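Tue 18 September

Home from Sostirport at last, feet up, kettle on, and far too wound up to sleep, so I may as well get the weekend down while I still remember it properly. 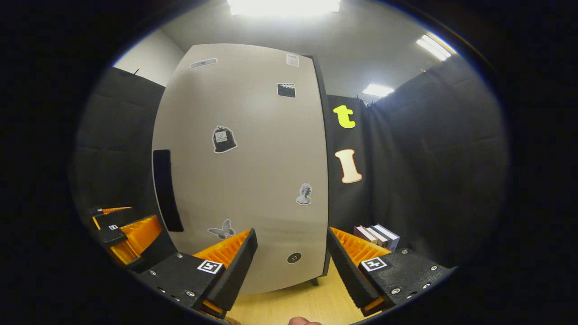
We went up for the last round of the season, and I have to say I'd been dreading the drive since August — 670 kilometres each way with the big kit bag wedged against the back of my seat. It wasn't so bad in the end. We stopped at Terkum for pies, got lost looking for the servo (my fault, I insisted I remembered the turn), and still made it to the ground in time to see them rolling the pitch.

Lotadton batted first and I was so nervous I did the scoring in pencil. The openers looked lovely for half an hour and then both went in the same over, one of them to a shot I'd rather not talk about. After that it was all hard graft, nudges and leg byes and a lot of shouting about the second run, and somehow we scraped up a decent total by tea. Oh, and the tea! Proper egg sandwiches, and a lemon slice I would have driven the 670 for on its own.

The bit I really wanted to write about is my knock. I came in at seven with my old Xie bat, the one with the tape around the toe, needing a handful to reach 1000 runs for the club. It has taken me more seasons than I care to add up. I got off the mark with a thick edge past slip, blocked nearly everything for ages, and then got one on my pads and tickled it down to fine leg, and there it was. The whole bench stood up and clapped — I went bright red and was bowled next ball, middle stump, playing all around it.

We lost by 2 wickets. I was cross for ten minutes and then I wasn't, because it was such a good game and the light over the far boundary was beautiful by then.

Must oil the bat before it goes away for the winter, wash the whites (grass stains on both knees again) and ring about getting my spikes replaced. My left shoulder is very sore. I think I'll have that tea now.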